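Grustau Woven Ground Cover, Black

Product group: Bed and path covers
Sold by: Rorkham Garden Supply
Roll widths: 3 ft, 4 ft, 6 ft
Roll lengths: 50 ft, 100 ft, 500 ft

Grustau is a woven polypropylene ground cover for vegetable beds, nursery rows and paths between raised beds. It blocks light to the soil surface and lets water drain through the weave. The standard grade is black on both sides. A heavier grade, Grustau Claria, has a tighter weave and is meant for paths with daily foot traffic.

Material data
Weight, standard grade: 3.2 oz per sq yd
Weight, Claria grade: 5 oz per sq yd
UV stabilized: yes
Edges: heat sealed on the long sides, unsealed on the short sides
Expected service life, uncovered: 8 years
Expected service life under 2 in of mulch: 14 years
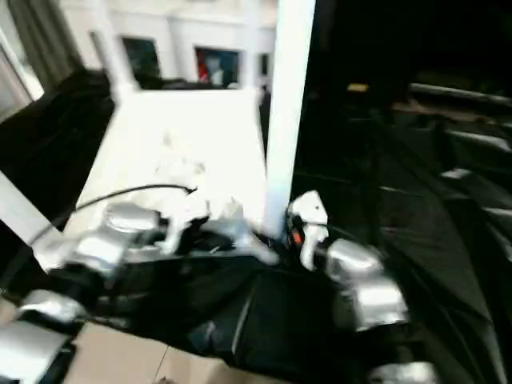 Cut lengths should be 6 in longer than the bed at each end. The extra is folded under before pinning, so the unsealed edge does not fray. Cuts made with a hot knife need no fold. Scissors and utility knives both work on the standard grade; the Claria grade dulls scissors quickly.

Ground preparation
Remove stones and woody stems. Rake level. Water the bed if the top inch of soil is dry. Drip lines go under the cover and should be tested at full pressure before it is pinned.

Pinning
Use 6 in steel pins on loam and 8 in pins on sand. Space pins 18 in apart along the edges and 3 ft apart down the center. Where two widths meet, overlap by 4 in and pin through both layers. On slopes, the uphill piece lies on top.

Planting holes
Cut an X for single transplants. For crops replanted each season, a burned round hole holds its shape longer. Amini hole templates are stocked in 3 in and 4 in sizes. 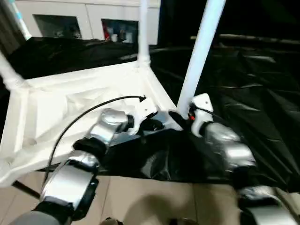
White plastic frame on black sheeting.

Storage
Shake off soil and let the cover dry fully before rolling. Short lengths may be stored folded. Creases from folding flatten after a few warm days on the bed. Keep rolls off concrete floors and away from direct sun.

Ordering
The 500 ft rolls ship by freight only and weigh roughly 75 lb in the 4 ft standard grade. Cut pieces are not returnable. Orders for the Claria grade in 6 ft width are filled from May stock.

Related items: steel pins (box of 50), Amini hole templates, seam tape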